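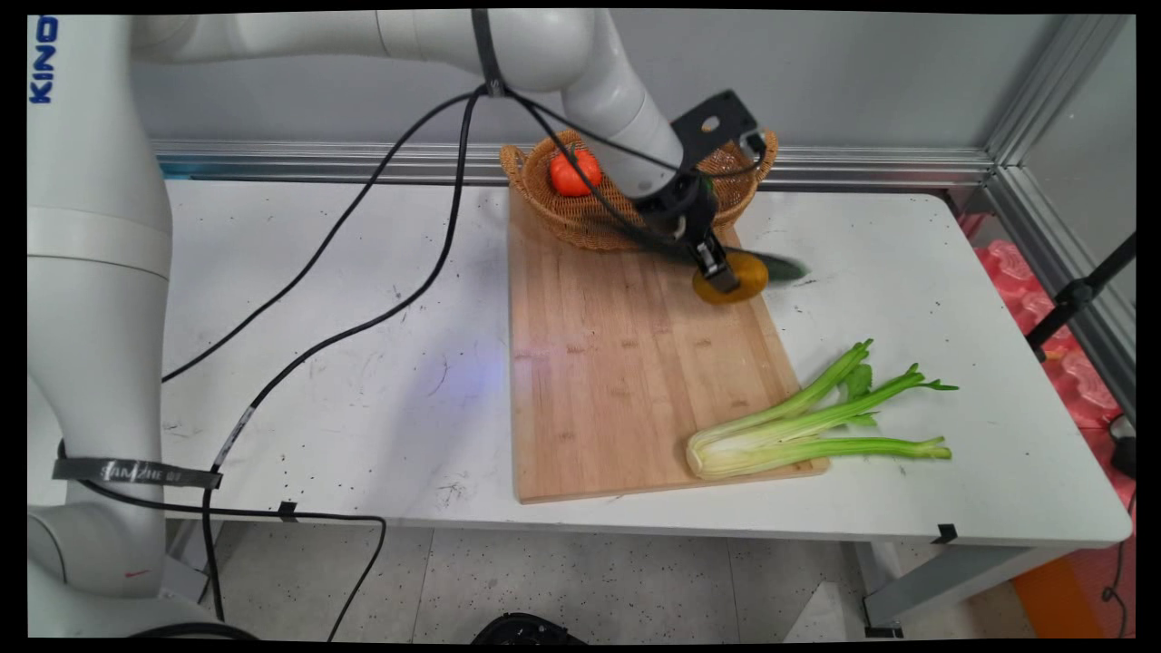 White robot arm, wicker basket toward the back of the table.

Local Churches and Chapels > Building History
Topic: Potcombe chapel, date of the west gable

lintel_and_sill
Posted July 22, 2019
I am trying to settle the date of the west gable at Potcombe. The county inventory treats the whole chapel as one build. The brick does not support that. The side walls are laid in English bond up to the eaves, and the gable is in Flemish bond from the plinth up, with a straight joint at both corners. The gable bricks are also thinner. Does anyone have the building accounts, or a reference to them?

parishchest
The accounts are in the Clilluver deposit, second box, under the Potcombe bundle. There is an entry for 1,738 bricks "for the ende wall." No year on the sheet. The sheets on either side of it are from the decade after the dedication, but the bundle was restitched at some point and I would not lean on the order.

lintel_and_sill
Thanks. That quantity is too low for the gable. Even at one brick thick, the wall would take several times that number. Could it be a repair?

mortarboard_k
It could be the upper triangle only. If the old gable was taken down to the eaves and put back, you would reuse most of the brick and buy in the shortfall.

lintel_and_sill
Then the lower part should still be English bond, and it isn't. The Flemish bond starts at the plinth.

mortarboard_k
Have you seen the lower part without the render? When I was there in June the bottom 4 feet on the outside were covered in cement.

lintel_and_sill
Inside, yes, in the stove closet. Flemish down to the floor.

parishchest
An inside face can be a later lining. I would want a core or an open joint before calling it.

gallerystairs
Two points on the documents.
1. The word in the account is "ende," but the same clerk uses "ende wall" for the east wall of the schoolroom at Clilluver. The bundle covers both buildings. Nothing on that sheet says Potcombe.
2. The Pastell brickyard did not sell the thin size until after the gallery went in. If your gable bricks are Pastell, that gives you an earliest date without the accounts.

lintel_and_sill
I had missed the first point. On the second, how do you identify Pastell? There is no stamp on the ones I could see.

gallerystairs
They rarely stamped. Look for a shallow frog on one side only and a skewed end. The Zapata survey has measured drawings of both sizes, plate 18 for the thick and plate 20 for the thin.

mortarboard_k
The Zapata plates are not reliable for thickness. They were drawn from loose bricks in a yard, and nothing shows where those came from. I would measure a run of courses on the wall, joints included, and compare it with the schoolroom.

gallerystairs
The plates agree with what I measured at Clilluver -- to within the width of a pencil line. I have no complaint about them.

mortarboard_k
Clilluver was one of the places he got the loose bricks from, so they would agree.

parishchest
Can we keep the survey argument in the survey thread. For the gable: I will be back at the deposit next month and will check the watermark on that sheet against the dated ones.

lintel_and_sill
Please do. I will measure courses on the gable and the north wall at the same height and post both sets. The straight joint stands in any case -- the gable and the side walls were not raised together.

mortarboard_k
Agreed on the joint. Which one came first is still open.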